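Two hours at the Nolar open day

I went to the Nolar open day because Hélder Coelho had a spare ticket and because I've been rude about home robots on this blog for long enough that I felt I owed them a look. The ticket was free. Parking at Nascombe was not.

The big room downstairs was the usual thing. Banners, a bowl of mints, a loop of video on the wall with music that made it hard to hear anybody. An arm called Fonseca was putting cups on a shelf. It did this well. It had also been doing it since the doors opened, with the same cups and the same shelf, and when a man near me asked if he could swap in his own travel mug he was told that would be "a great one for next time." I wrote that down.

Upstairs was better, and much emptier. That's where they talked about clothes, and how they gather the material the software learns from. You don't need an arm for that part. A person holds the gripper, a two-fingered thing with blue pads, and does the chore by hand while a camera on the tool records it.

Normand Gauthier gave the talk. He was dry and a bit tired and I liked him for it. He said they had 1,408 recordings of people handling clothes, and I asked how many of those were hooded sweatshirts. He looked it up, which I hadn't expected: 138. I asked how many ended with something you'd put in a drawer, and he said it depended on the drawer.

His point was that a hoodie is a mean test. The hood bunches up, there's a zipper and a drawstring, and the sleeves go wherever they like. A black one is worse again, he said, as the folds are hard to pick out. All fair enough. I have trouble with them myself.

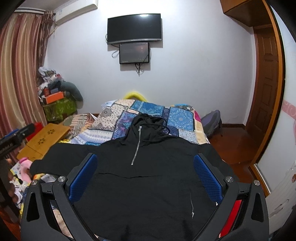 What I'd want to see before I believed any of it

I'll give them the patchwork quilt. If you were out to make things easy you'd lay a black hoodie on a plain white table, and a bed covered in little prints with a striped blanket on one side is a lot closer to how I live. It beats the cup shelf by a mile.

But a person's hand is doing the clever part. I can fold a sweatshirt with kitchen tongs if you give me a minute, and it doesn't follow that the tongs are learning much. I asked to see Fonseca fold one by itself. They had planned to, Gauthier said, but the new pads were late. Hélder thinks I'm being unfair about this. He works in software and has a soft spot for anything that is nearly ready.

They do have a product name, Zistness, and a brochure with a family laughing next to a laundry basket. No price. I asked twice. I was told some 5 years for the home version, by a young woman who then looked over at her boss.

So, put me down as a maybe on the data and a no on the brochure. If they run another one in January I'll go, and I'm bringing my own hoodie, inside out with one sleeve stuck.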